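Support > Laundry & Linen > Folding
1 min read

Ticket 281, opened by Toon Stevens, November

T-shirts come off the folding table too thick at the hem and slide off the stack at Rondier. Sleeves stick out at the top.

Reply, Volkan Karaca: Fold sleeves in first, flatten, then bring the hem up. Keep stacks to 12.

Update, 3:40 pm: Stacks hold. Lime green one still has a flap hanging at the front corner. Ticket left open.

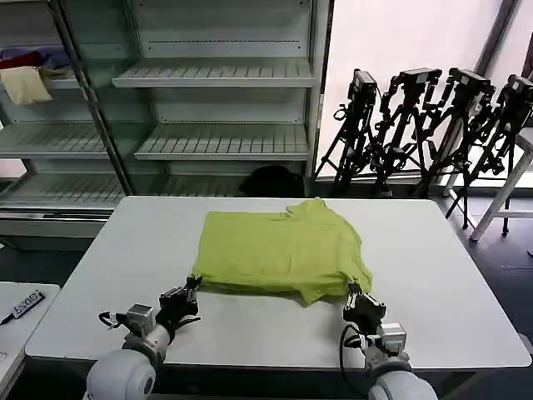
Can sweatshirts go in the same stack?
Keep them separate, they are too bulky.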